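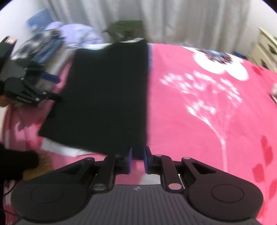
Areeba Arain wrote in the margin of our first draft that folding on a bed should not be compared with folding on a table at all, as a mattress gives way under the hand and a bedspread moves along with whatever is being folded. Her comment changed the plan of this report. The bed is now treated as a work surface in its own right, and the table trials have been moved to the appendix.

1. Purpose

The Udville Household Textiles Project asked each student group to study one ordinary laundry task. Our group (Haris Hashmi, Sidra Bhutto and Andor Pap) chose the folding of dark clothing in a bedroom. The supervisor was Carleen Halliday.

2. Method

Each garment was laid on a made bed and folded until it could be placed in a drawer. A fold was accepted if the finished piece stayed within the drawer width of 44 centimeters when it was lifted and set down again. The group recorded 200 folds, of which 100 began with the garment flat and 100 began with it bunched.

3. Observations

Black fabric was the hardest to judge. Seams and hems were difficult to find by eye, and members often located them by touch. A patterned pink bedspread made the outline of a dark garment easy to see, but it did not help with the layers inside the fold.

Garments that began bunched had to be opened before any folding could start. The most common fault was a twist near the middle, formed when two corners were picked up and drawn in different directions.
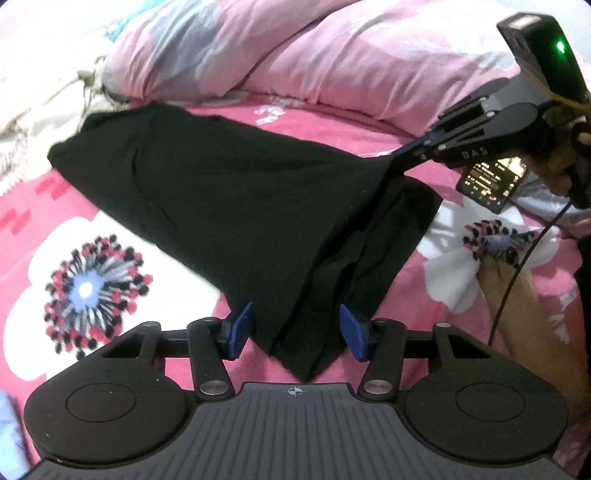
Once a twist had formed, pulling harder on the corners tightened it. Members had better results when they put one corner down, smoothed the cloth toward it, and then picked it up again. Soft fabrics needed this step more often than stiff ones.

4. Limitations

All folds were made by three people, each with habits learned at home. Sidra Bhutto folds sleeves last and the others fold them first, and the group did not correct for this. Fitted sheets were left out. Socks will be covered by the second group, whose report is due in December.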